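Teaching a kitchen arm by hand

Put the arm in free-drive before you touch it, and hold it above the wrist so your fingers stay clear of the grip. Move slowly. Go through the whole task 3 times without saving anything, then record.

Use the same bowl every time and mark its place on the table with tape. Come in from above — a sideways approach tends to catch the rim. If you work by remote control, set the speed to its lowest step and pause for 2 seconds before closing the grip. 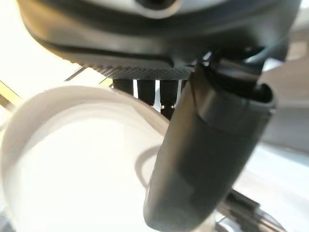 Gripper close to a white bowl, seen from the wrist camera.

Delete bad runs straight away. Our Stisby set stands at 1,391 runs, and sorting it afterwards took most of June.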